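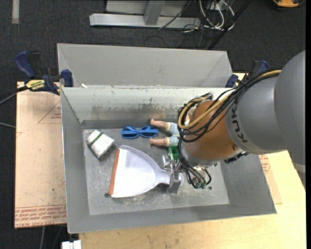
How to sort a bin of mixed household things

In most homes there is one container where everything ends up. It can be a drawer, a box in the hall, a crate in the garage. In my home it was a deep bin beside the back door, and for a long time I thought that one day I will empty it in five minutes. It took a full evening, and the next month it was full again. After that I started to do it with a method, and now I would like to share the method, because friends ask me for it and I am tired of writing it in messages.

This page is for the mixed bin only. I mean the kind where a cleaning tool lies beside sunglasses and a small packet of something. If your bin has only toys or only shoes, you do not need all the steps, you can go directly to the part about putting back.

What you need

A free piece of floor or a table, larger than the bin is. An old sheet or a towel to put on it.
3 smaller boxes or bags. Shoe boxes are fine.
One damp cloth and one dry cloth.
A little dish soap in warm water.
Masking tape and a pen.
A trash bag.

I do not recommend to buy any new organizers before you start. I did this mistake. I bought a set of small plastic trays by Weleo, very nice ones, and later I saw that my things were too long for them. First sort, then measure, then buy, if you still want to.

Step 1. Take out the biggest thing first

Look in the bin and find the largest object. Very often it is a thing with a handle, like a dustpan, a hand brush or a watering can. Take it by the handle and lift it slowly and straight up. When you pull it to the side, it pushes all the small things into the corner, and something can scratch or break.

A dustpan deserves special attention. People put it back with crumbs still in it, and the crumbs go to the bottom of the bin. So carry it level to the trash, tap it there, and only after that put it on the sheet.

When the biggest thing is out, you will see better what you have. In my bin it was always a surprise how few things were left. The bin looked full only because one wide object was lying flat across it.

Step 2. Take out the delicate things by hand

Now the sunglasses, and everything else with a lens, a screen or thin plastic. Please do not turn the bin upside down to save time. I know it is tempting.

Hold sunglasses by the bridge or by both arms, and put them down with the lenses up. If you have a case, use the case at once. If not, a clean sock is good enough for one afternoon.

Step 3. Take out the small packages

Small wrapped things are the most difficult group, because you can't always remember what is inside. Tissues, wipes, a bar of soap from a hotel, a spare cloth, candy from last winter. For each package I do this:

Read the wrapper, if there is something to read.
Press it softly. If it was wipes and now it is hard, the wipes have dried out and you can throw them away.
Check the edges for a hole or an open seam.
If it is food, look for the date. No date and no memory means trash.
If you still do not know what it is, open it. An unknown package which stays closed will come back to the same bin.

Packages that are still good get a piece of masking tape with one or two words on it. I write the word in large letters, so that also my family can read it without glasses.

Step 4. Make the groups

Now everything lies on the sheet. Take the 3 boxes and write on them with tape:

Cleaning
Going out
Used up by using

The last name sounds strange, I know. I mean things that become less when you use them, like tissues, soap, batteries, tape. I tried the word "supplies" before, but in my family everybody understood this word differently, and the dustpan was also put there.

Cleaning is for dustpan, brush, cloths, gloves. Going out is for sunglasses, keys, sunscreen, an umbrella, a hat. It is possible that a thing fits in two groups. In this case ask yourself in which room you are standing when you need it. Sunglasses you need at the door, so they belong to Going out, even when you also wear them in the garden.

I used to make more groups. In the first year I had 5, with one for "repairs" and one for "not sure". The group "not sure" became the largest, and it was simply the old bin again with a label. Now I don't allow it. Every thing must go in one of the boxes or in the trash or to another person.

Step 5. Wash what needs washing

Do this before you clean the bin, so the things have time to dry.

The dustpan: rinse it, then wash with warm soapy water and a soft sponge. Give some attention to the front edge. Many dustpans have a strip of softer material there, and fine dust stays between the strip and the body. I go along it with an old toothbrush, from one end to the other, and then I wipe it in the same direction. Do not pull on the strip – on older dustpans it can come off, and it is not easy to put it back straight. The handle has often a hole for hanging and the inside of this hole is usually dirtier than you expect.

Sunglasses: rinse first with lukewarm water, then one drop of dish soap with the fingers, then rinse again. Dry them with a clean soft cloth. Paper towel can leave small scratches. Never wipe the lenses dry when they come from a dusty bin, the dust works like sandpaper.

Packages: only wipe the outside with the damp cloth, and dry them at once. If the wrapper is paper, use the dry cloth only.

Step 6. Clean the bin

The floor of a bin gets the most dirt, and the lower part of the walls gets the most marks. Vacuum first, or shake it out outside. Then wipe with the warm soapy water, beginning with the walls and ending with the floor.

If your bin is metal, you will find scratches and dull areas that do not go away. This is normal wear. I spent once a whole hour with a cleaning paste on such marks, and the result was one shiny area which looked worse than everything around it. Clean is enough. But rust is another question. If you see brown spots, rub them lightly with a fine pad, dry very well, and keep wet things away from this bin in the future.

A metal bin must be fully dry before you fill it. I leave mine tilted against the wall overnight. With plastic you can just use a towel.

It is also nice to put something on the floor of the bin. I cut a piece of an old felt mat. It makes the bin less loud when you put something in, and light objects do not slide so much. If the bin has sloping walls, measure the floor at the bottom and not the opening at the top. My first piece was much too large.

Step 7. Put the things back, but fewer

The bin should now get only one of the groups. With me it is Cleaning, because the bin stands beside the back door where the dirt comes in. The other two groups go somewhere else: Going out on a shelf near the front door, and the third group in a kitchen drawer.

Place the dustpan upright if the bin is deep enough, with the handle up. In this way you can take it with one hand and nothing lies under it. If it must lie flat, then let it be at the bottom, and do not put anything small beneath the scoop, you will not find it until September.

Even better, hang the dustpan on a hook. I have one hook from Workton, screwed beside the door, and it is the best part of the whole system. The adhesive hooks did not hold for me, but my wall is rough. On a smooth tile they can be good.

For the sunglasses, I keep a shallow bowl. All sunglasses of the family go in there. Before, we were searching for them every sunny morning.

How to keep it like this

Every evening is too much for me, so I do a short check when I take out the trash. I look in the bin, and if something is there that is not for cleaning, I carry it to its place immediately. It is one or two objects, it takes no time.

In my old building on Costigan Street we had a shared bin in the laundry room for the lost and found things, and there I learned one more rule. If a thing stays for a whole season and no one touches it, it can go.

Some problems you can have

The dustpan does not pick up fine dust anymore. Look at the front edge against the light. If it is bent or has small gaps, the dust goes under. Sometimes it helps to lay the dustpan flat in warm water for a while and then press it flat under a heavy book until it is dry – put a plastic bag between, for the book. If this does not help, buy a new one.

The bin smells. Sprinkle baking soda on the floor, leave it overnight, vacuum it. If the smell comes back, it is from the felt mat and not from the bin.

The sunglasses are scratched. I know no home method that works. I have tried toothpaste and I regret it.

Other people in the house put things in the bin. Write the name of the group on the outside, large, on the side that looks to the room. On ours I wrote it with tape in May 2025 and the tape is still holding, only the corner lifts a little, I should press it again.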